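Keeping Small Parts Where You Left Them
Workshop tips, posted Thu 17 October

My workbench is a door. It came off the pantry when we moved to Hescombe, and it has been lying on two trestles ever since, collecting screws. If you fix things at home, lamps or radios or the kitchen timer that only counts to eleven, you know the sound of a small screw landing on a floor. You also know the silence afterward.

What follows is what I've settled on after a good many evenings on my knees with a flashlight in my teeth.

Get a tray with a rim

Any tray will do as long as the edge stands up a bit. I use stainless steel because it wipes clean and doesn't mind solvent. Mine came from a restaurant closing sale in Notton and still smells faintly of garlic when it gets warm. A baking sheet works too, but don't put it back in the kitchen afterward. Beathag Cairns, who lives downstairs and bakes, found a washer in a scone once and has been keeping her sheets under lock ever since.

Line it with paper

Plain white printer paper, several sheets thick. Dark screws show up on it, it stops round things from rolling quite so freely, and you can write on it. Draw a rough outline of whatever you're taking apart and set each screw down where it came from. When the top sheet gets grubby, peel it off and there's a clean one waiting.

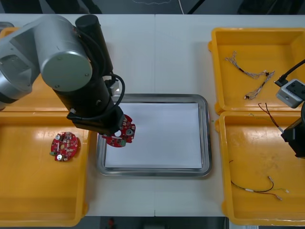 Paper towels are a poor substitute. They snag on everything, and a spring that catches in one will wait until you lift the corner and then leave the room.

If you have to stop for the night, fold a second sheet over the lot and put a book on top. I recommend something heavy that you have no plans to read. My copy of a 1,016-page history of canals has finally found its purpose.

One kind of thing per bin

For years I ran the coffee can system, where everything goes in one can and you tip it out when you need something. It works well if what you need is to look at 700 wood screws.

Open bins are better. Shallow ones, so you can see the bottom, and in a bright color if you can get it. Lids sound tidy, but a lid is one more thing to put down and lose. Put the bins on either side of the tray and keep the middle clear for the job in hand. Reaching over a half-finished radio to get at the fuses is how it becomes a quarter-finished radio.

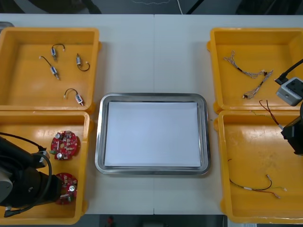
Open bins at the sides, lined tray in the middle.

Label the outside, even when it's obvious. It was obvious to me in April which bin had the metric bolts.

Loose wires

Anything with a lead attached will tangle with its neighbors the moment you turn your back. Wrap each lead once around its own body, or use a twist tie from a bread bag. Tape is fine for a day. After a summer it turns to jam, and you'll be scrubbing it off with an old toothbrush (not the current one – I have made that mistake).

The floor

Sweep before you start. I know. But if the floor is clean and you drop something, whatever you find down there is probably yours. Hjalti Bundgaard lays an old bedsheet under his bench and shakes it out on Sundays, and he claims to have recovered enough hardware to build a second bench.

For steel bits, put a magnet inside a sock and drag it along slowly. Brass and aluminum won't come to it, so for those you're back to the flashlight. Lay it flat on the boards and look for the long shadow.

Give yourself 20 minutes of looking, then go and buy a new one. The old one will be in your slipper by morning.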